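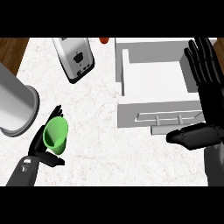 Stelley Observatory Time and Latitude Group
Minutes of the Regular Meeting

6 November 2019
Posted by the Group Secretary

Print this page | E-mail this page

1. Opening and previous minutes

The meeting opened at the Stelley site with the Solheim station on the phone line. The minutes of the September meeting were approved with one correction: under item 4, "tilt of the pier" should read "tilt of the level." The agenda was taken in the order circulated.

2. Zenith tube observations

The group reviewed the run of star transits since the last meeting. Of 102 scheduled nights across both stations, 23 were lost to cloud at Stelley. The Solheim figure is not final, as the night log there was kept on two separate sheets and these do not agree. Solheim will reconcile the sheets and send a single list.

Latitude residuals at Stelley show the expected annual term. A smaller term with a shorter period remains after the polar motion correction is applied. Two explanations were discussed: room refraction from the new roof vents, and an error in the star positions used for the northern group. It was agreed to reduce the northern and southern star groups separately before any further change is made to the vents.

Action: Stelley to rerun the reduction by star group.
Action: Solheim to supply the corrected night list.

3. Clock comparison

The comparison link between Stelley and Solheim was down for 8 days after the receiver at Solheim lost its antenna feed. The gap has been left open in the record. A proposal to fill it by straight-line interpolation was not supported, because the Solheim clock had been moved to a different rack shortly before the outage and its rate may have changed.

The group noted that length-of-day values derived locally are too noisy to be used alone and are kept only as a check on the published series. The quarterly plot will carry a note to this effect. The vertical axis will be labeled in milliseconds, and the sign convention will be stated on the plot itself. Readers of the last issue took excess length of day to mean faster rotation.

Action: Stelley to revise the plot template.

4. Wusancombe pier

The survey of the old pier at Wusancombe was received. The concrete is sound, but the isolation gap around the base has filled with soil on the north side and will have to be cleared before any instrument is placed there. Groundwater readings were requested for a full season. Loading of the ground by rain was seen as the main risk to a tiltmeter at this location.

The group did not decide between a tiltmeter and a second zenith tube. The question was carried over to the next meeting.

Action: Solheim to obtain a price for clearing the gap and fitting a drain.

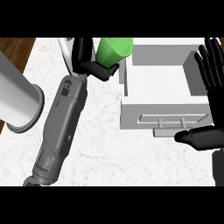
5. Avent reduction software

Version 2 of the Avent package was installed on the test machine. Output matches the old program except on nights that cross midnight Universal Time, where the new version assigns the date from the first star and the old one from the middle of the run. The new rule was accepted. Older files will not be converted, and the change will be recorded in the header of each new file.

The leap second table is still read from a local copy. It was agreed that the program should stop with a message if the table has passed its expiry date. At present it continues without warning.

Action: Stelley to add the expiry check and repeat the test set.

6. Other business

The spare mercury basin is to be returned to Solheim with the next equipment shipment. The request for longer retention of raw plates was deferred for lack of storage figures.

7. Next meeting

To be held at Solheim. The date will be circulated with the draft agenda. Items should reach the secretary one week ahead.

Last updated: on approval of draft minutes

Print this page | E-mail this page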